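Sorting small parts without losing any

Mixed boxes of building bricks, pegs, wall plugs and game pieces all get sorted the same way in our house. Set up the table properly and a big box takes one evening. The steps below work for toys and for the odds and ends drawer in the workshop.

1. Cover the table first

Use a sheet of brown paper or a paper mat and let it cover most of the top. Small pieces don't bounce as far on paper, and you can see them better than on a patterned cloth. Tape the corners if the sheet curls. When you finish, lift the whole thing by two sides and tip the dust and crumbs into the trash.

2. Put out one deep bin and one shallow tray

The deep bin holds whatever hasn't been sorted. Clear plastic is best, so you can look through the side and see what's left at the bottom. The tray is for the pieces you're picking out. Choose one with a flat floor and low walls, in a color that your pieces stand out against. Red on blue is easy to see, even under a weak lamp.

Push the two together so the sides touch. Pieces that fall between containers are the ones that end up under the couch.

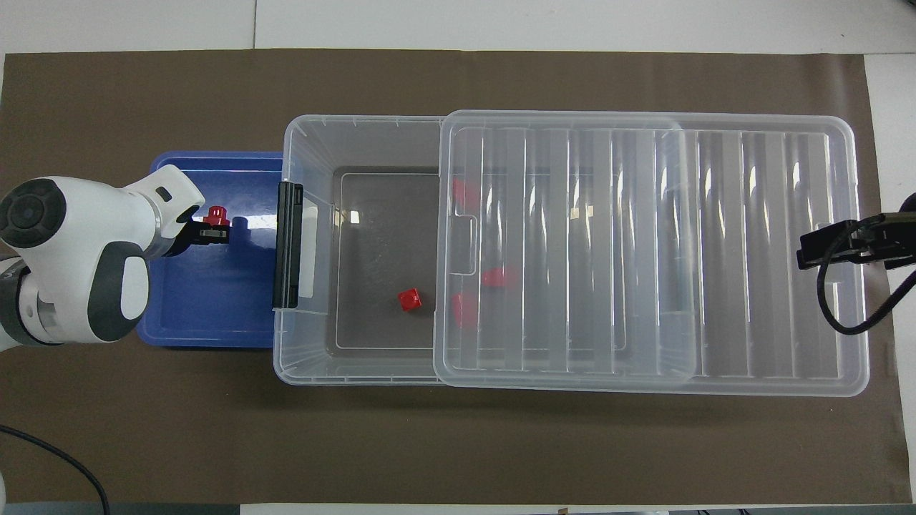
3. Pick one color or one shape at a time

Don't try to fill six cups at once. Go through the bin for red, empty the tray into a bag, then go through it again for the next color. Daithí Flanagan sorted a box of 581 pegs for the school fair this way and had it done before supper. I tried doing every color together in April and gave up halfway – too many cups, and I kept knocking them over.

4. Bag and label

Zip bags are fine for anything smaller than a thumbnail. Write on the bag before you fill it. For screws and wall plugs, put the size on the label and leave out the brand. If you want a count, bag them in lots of 100.

5. Wash plastic pieces last

Put them in a mesh bag, swish them in warm water with a drop of dish soap, rinse, and spread them on a towel overnight. Keep anything with stickers or metal parts out of the water and wipe it with a damp cloth.

Store the bags upright in the clear bin with the labels facing out.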